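Wetgate preseason notes: the midfield

Wetgate started preseason with two new midfielders and one fewer goalkeeper. Ognjen Kolev signed until April and will play the holding role. Kimutai Bakilana came from Plalalari, where he played wide on the right, but in both friendlies he has been used inside.

The first friendly, against Twal, ended 1-1. Wetgate lined up 4-3-3 and switched to 4-4-2 after 25 minutes. Kolev dropped between the center backs whenever the left back went forward. That left a gap in front of him, and Twal scored through it. Arben Tomić equalized from a corner.

Against Plumon the shape was 4-4-2 from the start. The distance between the lines was shorter and the press began at the halfway line. Bakilana played 50 minutes and lost the ball too often with his back to goal. I would move him back to the wing.

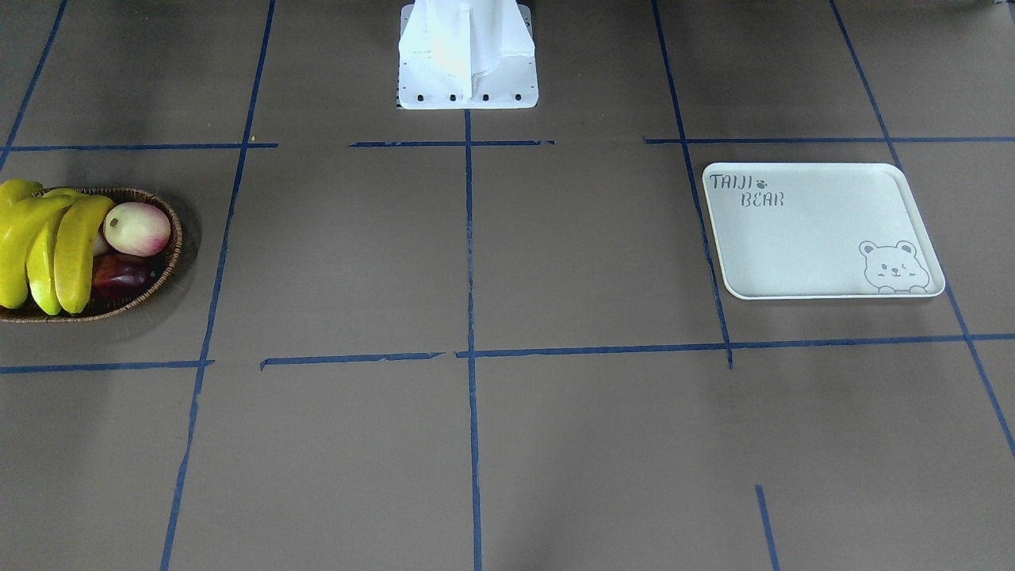
Board with blue tape lines, white base at the top.

Attendance for the Plumon match was 395. Season tickets cost 2000 this year, same as last year, and are sold at the ground on match days only. The squad list still has no second goalkeeper. I will update the table of minutes after the next friendly.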